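Small-parts sorting demos with hand-held grippers: how many, and how messy?
Forum: Manipulation and Learning > Data collection
Page 1 of 1

skink_and_solder
Original poster

We're collecting demonstrations for a policy that moves small items between the compartments of a wooden display box. The lid is hinged and has a glass panel in it. We use a pair of hand-held grippers, one in each hand, with a marker plate on top of each for tracking. The operator sits at the table and does the task with the grippers as though they were their own hands. No arms involved until we deploy.

We have 126 episodes so far. The policy trained on those opens the lid reliably enough but falls over on the picking. It goes to the right compartment, closes slightly high, and then carries on as though it had something.

Two questions. How many episodes did people need before picking small objects out of a tray started to behave? And do you tidy the box back to the same state before every episode, or let it drift?

Our lead at Firkemstead wants a number to plan around, and I'd like to give one that won't embarrass me in March.

gumleaf_tensor

It depends on how much your start states vary. For a fixed layout we got decent picking in the low hundreds. Once we varied the layout it was more like 2,000, and that was with one object type.

Are you resetting the lid between episodes too, or starting with it open?

skink_and_solder

Half and half. There are two sets: one starts closed and includes the opening, the other starts with the lid already propped up. The second set is for the picking, so we don't spend a third of each episode on the hinge.

Contents are mixed. Crumpled white bundles at the two ends, and the dark brown and grey bits in the middle compartments.
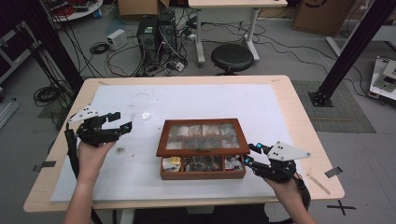 Current reset procedure, for anyone who wants to pick holes in it:

1. Put the box back in the middle of the white foam board, lid hinge away from the operator.

2. Return anything that has been moved to its own compartment. Don't arrange it.

3. Wipe the board if there are crumbs on it.

4. Operator takes a gripper in each hand and checks both are tracking. Start recording, then move.

5. Hold still for two seconds at the end before stopping.

bilby_control

Step 3 is the one I'd change. If you wipe the board every time, the policy only ever sees a clean board, and the day you deploy there'll be grit on it. We had a policy at Dundthorpe that reached for a pencil mark on the bench. I'm serious. It had never seen a mark of any kind during training, so anything dark that wasn't the background was a target.

Leave the debris. Wipe it once a session at most.

gumleaf_tensor

I don't agree with that as a general rule. If the dark bits are the thing being picked, then a dark smudge on the board is close to a positive example that never gets acted on. With only 126 episodes you're asking the network to learn "dark thing in tray yes, dark thing on board no" out of very little. Get it working clean first, then add the mess in a second round and fine-tune.

bilby_control

It will learn that from position. The tray is a big reddish-brown rectangle on a white board. It's not a subtle cue.

My worry with clean first is that the second round never gets collected. The schedule slips, the demo works on a clean board, and everyone moves on.

skink_and_solder

That last bit does sound like us.

I hadn't thought of the smudges as a variable at all. I've gone back through the recordings and there's debris on the board in 40 of them, so the wiping hasn't been consistent anyway. I might train with and without those and see if the picking changes. Small sample, I know.

wattle_rig

Has anyone asked about the lid? Glass standing upright at the back of the tray is going to reflect whatever is in the lower compartments. If the lid is in shot you've got a blurry second copy of the objects sitting above the real ones. Closing too high and carrying on as if it had grabbed something is what I'd expect if the policy is partly using the reflection.

skink_and_solder

The reflections are there, yes. You can make out pale and dark shapes in the panes. We'd written it off as harmless because the operators ignore it completely.

wattle_rig

Operators have depth from two eyes and they know what glass is. Cheap test: tape matte card over the inside of the panel, record a small batch, train on only that, and compare the height at which the gripper closes. If the height error goes away you have your answer, and you can decide whether to live with the card or collect more with the lid at different angles.

I'd go with different angles. A fixed lid gives a fixed reflection, and the model can lean on it quite happily until the lighting changes.

bilby_control

Seconded on the angles. Also vary where the box sits. "Middle of the foam board" every time is asking for trouble. Move it a hand's width either way and rotate it a bit.

gumleaf_tensor

Agreed on moving the box. On that one I've got no argument.

Different question: what are you doing about cable drag? With a thick cable hanging off each gripper, the operator's wrist compensates for the weight. When you replay on an arm there's no such pull, and the approach angle comes out slightly off. We clipped ours up to the forearm and the demos got noticeably smoother — the operators got less tired as well.

skink_and_solder

Nothing so far. They just hang down either side. I'll try the forearm clip.

We run the trajectories through Skudari afterwards, which smooths out the worst of the jitter, but it wouldn't fix a steady bias.

gumleaf_tensor

No, and it can hide one. Plot the raw ones before you smooth.

tarpaulin_kev

We used the Zervas filter for the same job and ended up turning it off. It was flattening the small downward press right before the fingers close, and that press was most of the skill. Worth checking whether yours does the same, because "closes slightly high" would fit that too.

skink_and_solder

OK, I've now got three suspects for the one symptom: the glass, the cables and the smoothing. I'll do the smoothing first as it needs no new recording, then card over the lid, then clips.

For planning I'm going to say nearly 2,000 episodes with the box position and lid angle varied, and let them talk me down.

bilby_control

And the debris?

skink_and_solder

Wiping once per session from tomorrow. Each episode gets tagged clean or dirty so we can split them later.

gumleaf_tensor

Tagging I can live with. Have the operator enter it before they pick up the grippers, otherwise it gets filled in from memory at the end of the afternoon.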